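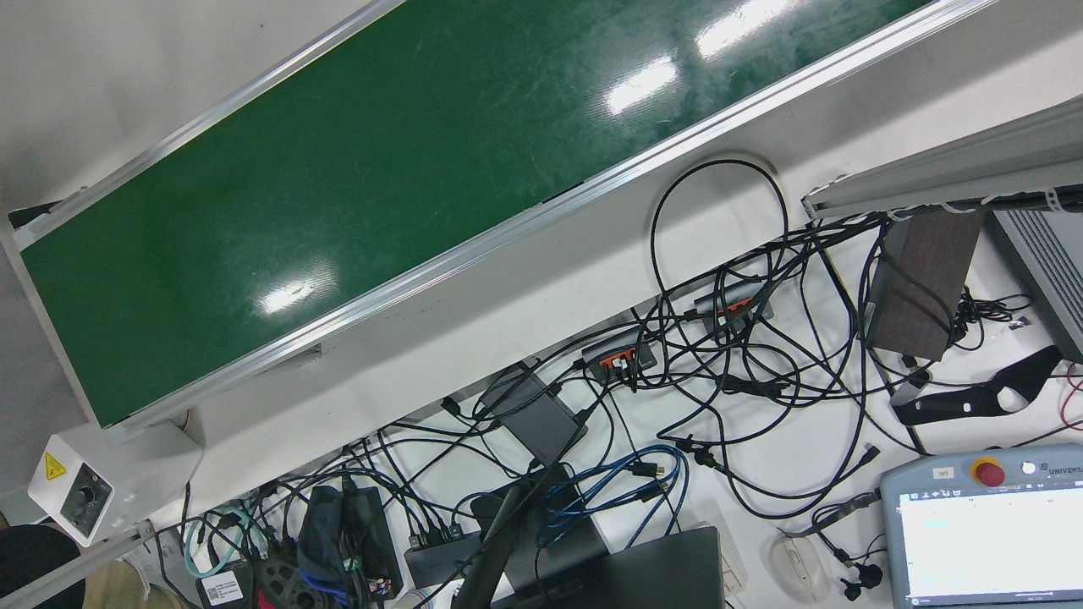

Photo: Thongchai Onsri / Tornine Kids

How does a conveyor belt carry your juice?

Thu 16 September
18 shares

I love conveyor belts. When I was little I used to beg my dad to let me put the shopping on the one at the checkout, and then I'd watch the cereal glide away like it was going on vacation. I still pick the longest line at the store sometimes (don't tell my family).

So what's going on inside one?

Let's start with the belt. It looks like a long flat road, but it's really a giant loop, like a rubber band stretched around two cans of soup. In place of the soup cans there are rollers, one at each end. You only see the top half of the loop. The bottom half is underneath, traveling back the other way to start all over again!

At least one of those rollers gets turned by a motor. The roller grips the belt, and the belt has to come along for the ride. That grip has a name: friction. It's the same thing that keeps your sneakers from sliding around on the gym floor. The belt has to be pulled nice and tight too, or the roller could spin while the belt just sat there.

Look for the shiny metal rails along both sides of the green belt in my first picture. Now find the white box at the end of it, with a round black knob. That's the speed knob. A belt that carries eggs might need to go slowly. A belt that carries potatoes can hurry up a bit, because potatoes don't mind. The little yellow triangle is a warning label, and a yellow triangle on any machine means stop and be careful. Fingers, long hair and hoodie strings all need to stay well away from a moving belt.

And then there are the cables! Wow, the cables. It looks like somebody dropped a bowl of black spaghetti on the table, with a bit of blue mixed in. There are different kinds in there. Some plug into power strips, the long black things with orange sockets, and those bring electricity. The blue ones are ethernet cables, and they carry messages between computers. A power cable is a bit like a water pipe and an ethernet cable is a bit like a mail carrier who never sleeps.

(Please don't go plugging things in to find out which is which. Ask a grown-up.)

Okay, now for the juice.

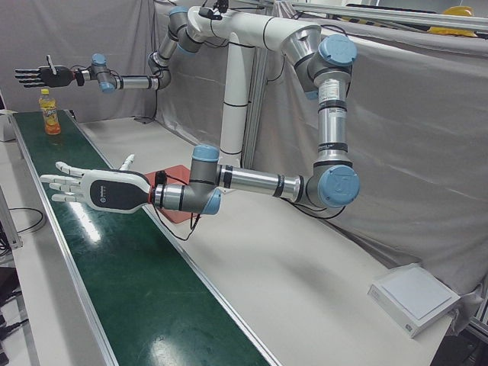 Standing tall: a bottle of orange juice near the far end of the belt.

A bottle is a tricky passenger. It's tall and it has a small bottom, so it can tip. Have you ever stood up on a bus when it started moving? Your feet went with the bus and the rest of you wanted to stay put. Scientists call that inertia. A bottle feels it too, so if a belt starts with a big jerk, over goes the juice. A gentle start helps a lot.

Try it at home! Lay a dish towel on a table and stand a plastic bottle on one end, with the cap screwed on tight. Pull the towel slowly. Then pull it a little faster. When does the bottle wobble? Try it with the bottle full, then with it half empty, and write down what you find. My friends at the Dusier science club did this 12 times and used up a whole lunch break.

Next time I want to talk about escalators, which are cousins of the conveyor belt with stairs on.

Comments

bautista_mom: We did the towel test with ketchup. Cap was NOT on tight. Read the instructions, people.

Leo, age 8: what happens if the belt goes 1,000 miles an hour

Custside Library: Reading this one aloud at story hour. The soup cans are a great way to explain it.

Mr. P: My class would like to know if the belt has a top and a bottom side or if they take turns. We have been arguing since recess.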